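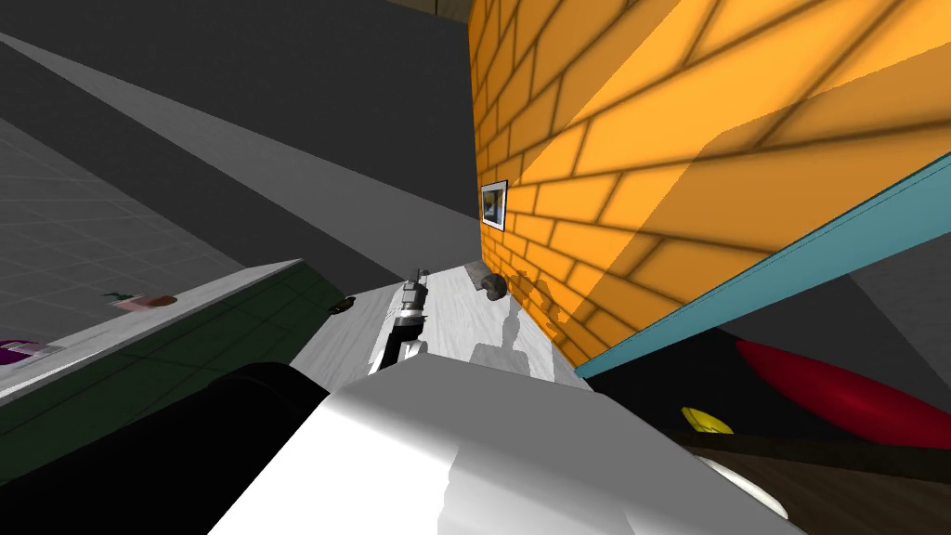 Brick wall with teal trim along the bottom edge, small framed picture on the wall

Filed under: Home Energy > Draughts & Insulation > Checklists

My walk-through list before the energy assessor comes

15 June 2024

We're putting the house at Mudthorpe up for rent in December and I wanted a proper assessment done first, so I booked Benmoussa, who do a lot of the older places out our way. Their report costs 300 dollars and I figured I'd rather find the silly stuff myself before paying someone to write it down for me. So I made a list, went round with a torch and a stick of incense, and scribbled comments as I went. Yours will look different but the headings should carry over pretty well.

OUTSIDE

1. Weep holes clear, no mulch or soil banked over them
Fail. The garden bed on the south side had crept up over the lot. Took me a whole afternoon with a trowel and I found a fork from our good cutlery set in there (don't ask).

2. Mortar sound, no gaps around pipes or cables
Mostly OK. Old antenna cable hole by the laundry was wide open. Filled it.

3. Eave vents intact and screened
OK, one screen replaced.

4. Downpipes connected
OK now. The back one had popped off its bracket.

DOORS AND WINDOWS

5. Incense test at every external door, all four sides
Front door fine. Back door terrible! The smoke went sideways like there was a fan on. I've put a Pledik brush strip along the bottom and it's much better, though you have to plane the door a touch or it drags on the mat.

6. Window sashes close fully and latch
Two don't. Both in the front bedroom, both painted shut at some stage and then forced open by somebody keen. On the list for the joiner.

7. Glazing type written down for each window
Done. The assessor will ask, so have it on a bit of paper. All single here, sadly, except the kitchen.

CEILING AND ROOF SPACE

8. Power off at the board before you go up
Please do this one. I know everyone says it. Old downlights and old wiring and foil are a bad mix, and if you've got foil insulation up there then stay out altogether and let a sparky look.

9. Batts cover the whole ceiling, edges included
Fail. Good over the lounge, then a bare patch over the hall where someone had been in for the bathroom fan and never put them back. I had 7 batts left over from the shed so that was an easy fix - cut them a smidge oversize and don't squash them.

10. Clearance kept around downlights and flues
Leaving this to the electrician. The older fittings need a gap and I'm not going to guess at it.

11. Exhaust fans ducted outside
Bathroom yes, laundry no. It was just blowing steam into the roof, which explains the smell.

HEATING AND HOT WATER

12. Heater serviced, filter clean
Filter was revolting. Clean now.

13. Hot water pipes lagged for the first couple of metres
Not done when I looked. Bought Troser foam sleeves, 19 mm, and went back for the right size the next morning because I'd measured the wrong pipe.

14. Thermostat reads true
Reads 2 degrees high compared with the thermometer I use for the greenhouse. Noted, left alone.

15. Paperwork in one folder
Invoices for insulation, window orders, heater model and year, floor plan if you've got one. If the assessor can't see it or find a receipt for it, they may have to assume the worst and your rating cops it.

Still to do: the two sashes, the laundry duct, and a call to the electrician about the downlights. I'll put the rating up once I've got it.

3 comments

Mostafa Ghoneim
Good list. I'd add the manhole cover, ours had no seal on it whatsoever and you could feel the cold coming down when you stood under it. Bit of foam tape round the rim, five minutes.

shedlife
Did you check the gap behind the kitchen kickboards? Mine goes straight through to the subfloor. Freezing toes for years.

Reply from the author
Hadn't thought of either of those, thanks! Manhole has no seal here as well, just went and looked. Kickboards are tomorrow's job.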